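Chapter 4
Sharing a Kitchen: Habits, Costs and Good Manners

In this chapter you will learn
how households divide shelf space, shopping and washing up
why small food costs cause larger arguments than rent does
how to write a kitchen agreement that people will keep to

When I first left home I moved into a tall, draughty house with four other people, and I can tell you that I remember very little about the bedrooms and nearly everything about the kitchen. I remember which shelf was mine (second from the top, and I am not tall). I remember the evening Feven Negash came home from a long shift to find the last of her rice gone, and how quiet the house was for two days afterwards. We were all fond of one another, and we were all perfectly sensible people, and still we managed to fall out over rice.

You may well have a story of your own like that one, and I hope you will bring it along to the class discussion, for this chapter leans on such stories a good deal. In Chapter 3 we looked at the household as a budget, with money coming in at one side and bills going out at the other. Now we come indoors, so to speak, and look at the room where most of that budget is argued over.

Let us begin with the things that everybody uses and that hardly anyone thinks of as theirs. Salt, oil, tea, washing-up liquid, the sauces that live on the table from one month to the next. Economists call these common goods, and we shall come to the proper meaning of the term in Section 4.2, but for the moment it is enough to say that they run out, and that somebody has to buy more. 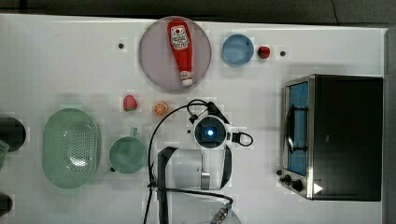

Lavanya Acharya, whose diaries we shall be reading in Section 4.3, shared a flat in Astasura with two friends from her course. They began with a jar on the windowsill, into which each of them put 10 pounds at the start of the month, and for a while it worked beautifully. Then one of them gave up dairy, another started baking at weekends, and by February the jar had become a sore point. Who ought to pay for butter in a house where only two people eat it? It sounds a silly question until you are the one paying!

Their answer was to keep two lists, one for things all three of them used and one for everything else, and to look at both on the first Sunday of the month over a pot of tea. It took them a little while to settle what belonged where – the eggs moved back and forth more than once – but the lists were still pinned to the cupboard door when they gave up the flat.

Not every household wants lists, of course. Vicente Escobar, who grew up with grandparents, cousins and a steady stream of visitors, writes warmly of a kitchen in which no one kept accounts at all and whoever was nearest the shop brought home what was needed. We shall set his account beside Lavanya's and ask what each kitchen asks of the people in it.

Before you read on
Think of a kitchen you know well. Write a page or so on who buys the food there, who puts it away, and how those jobs came to be theirs. Keep your page somewhere safe, as you will need it again for the exercise at the end of Section 4.2.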